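Visit report: open day at the Jetach rehearsal and mixing rooms

Corinne Villanueva

Jetach opened its building to visitors in August, from ten in the morning until late afternoon. The site holds a live room, two control rooms, a tape transfer bench and a dubbing room used for music documentaries and concert films. I went mainly for the dubbing room, and the notes below are weighted accordingly.

Groups were kept to 22 people. Ottilie Plattner, who runs the transfer bench, led ours. Entry was through the loading door on the yard side, past the flight cases of a band called Urkell, who had the live room booked for the evening.

The live room is rectangular, with a sprung floor and splayed panels on the two long walls. The panels are hinged and can be turned to show either slats or absorber. With the absorber out, a hand clap dies quickly and the low end stays a little full near the rear corners. Plattner said the corners are on the list for treatment. The drum position is marked on the floor with tape and is off center by design.

Control Room A has an analog console with a patch bay along the back wall, relabeled last year. Control Room B is smaller and works entirely from a computer, with a fader surface for rides. The monitors in B are set on stands behind the desk, which keeps the desk reflection low but makes the sweet spot narrow. Two people can listen properly at once. A third has to stand.

The transfer bench was the most useful stop. Jetach is working through the tape archive of the Lesela label – 809 reels, mostly quarter-inch dance mixes and club recordings. Each reel is inspected, cleaned if needed, and played once at the correct speed into the converter. Azimuth is set by ear and then checked on a phase meter. Reels with sticky binder are baked first. Labels and track sheets are photographed before the tape is moved, and the notes are filed under the reel number. Plattner played a before and after of one side, and the gain in the cymbals from correct azimuth alone was easy to hear. 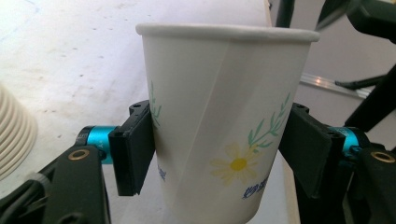
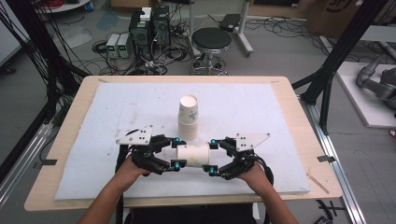 Paper cups with a printed plant pattern.

The dubbing room seats six behind the desk. We were shown a reel from Mbeki, a film on a touring sound system crew, with dialogue, crowd and music on separate stems. The engineer muted each stem in turn. The crowd track was built from recordings made at three different shows, with the joins placed under kick drums. Playback level was moderate and the surrounds were used sparingly. Speech stayed clear over the club sections, apart from one interview shot in a stairwell, where the echo had been left in.

Questions at the end were mostly about rates and booking. Daytime rates for Room B are posted at the front desk. The live room is let by the half day, and the backline is extra. Transfers are quoted per reel after inspection.

Access notes: the live room and Room A are at ground level. The dubbing room is up one flight and has no lift. Parking in the yard is for loading only. The tour took about 3 hours including the listening session, and the transfer bench section ran over.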